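Zip Bags Are Harder Than They Look: Robotics Club, Week 2

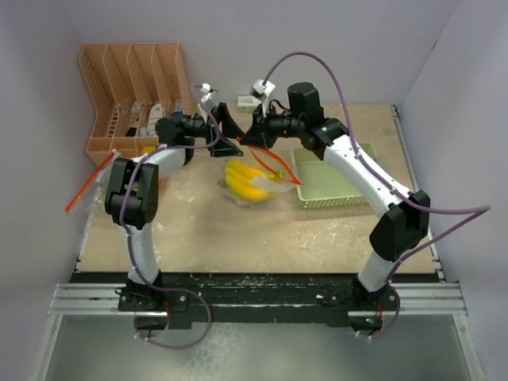 So what is the club working on this term? We're teaching a pair of robot arms to handle groceries, starting with fruit in zip bags, and we'd like them to be decent at it by November.

I joined the Parbridge club last year knowing how to solder and not much else, so please read all of this as notes from somebody still learning (and having a great time!). Our team is called Mutden. There's another team, Astau, doing a wheeled project down the hall, and we borrow their hex keys more than we should.

The way we work is simple to explain. One of us drives both arms by hand through the whole task, the computer records every joint and every camera, and then we do it again. And again. We have 145 recordings so far. Edgardo Villanueva, our advisor, went through them with us last night and we kept 83. The rest had long pauses, or somebody changed their mind halfway, and he wants clean ones.

Bananas were my idea and I still stand by them. They're bright yellow, so they show up well through the clear plastic, and a bunch never sits the same way twice. The bag is the real puzzle. It bends, it shines, it slides along the plywood when you only meant to touch it. The red-orange zipper strip has been a huge help, because it gives the person driving something to aim for. I go for the strip with the right gripper and keep the left one in close, and when both of them are nose to nose over the bag I pretty much stop breathing.

Things I've learned so far: check the cable slack before you start, especially the purple ones up by the cameras. Go slower than you think you need to. Talk out loud while you drive so your partner can write down what went wrong. And swap drivers often, your wrists will thank you!

Next up is the green basket. We want bag to basket in a single go, both arms, no resets. Chae, the training code we use, needs a bigger disk before we can run the next batch, so I'm spending tomorrow moving files. If you've done two-arm work with floppy plastic, please leave a comment, I'd love to hear how you handled the shine.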